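The sorting of the Tolineck room was completed on Sunday, and a short record of the arrangements is set down for regular readers. Small items are no longer to be left in the drawers. They are now placed in plastic bins on the wooden table, where they can be reached without bending.
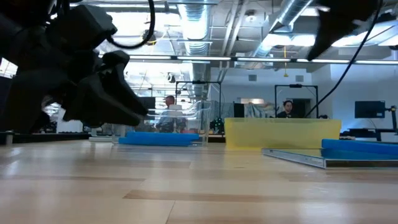
Clear and yellow bins were chosen so that the contents may be checked from outside. Jarosław Krajewska had proposed lidded boxes -- a sensible suggestion, although the lids would have needed a shelf of their own. The matter of labels will be taken up in July.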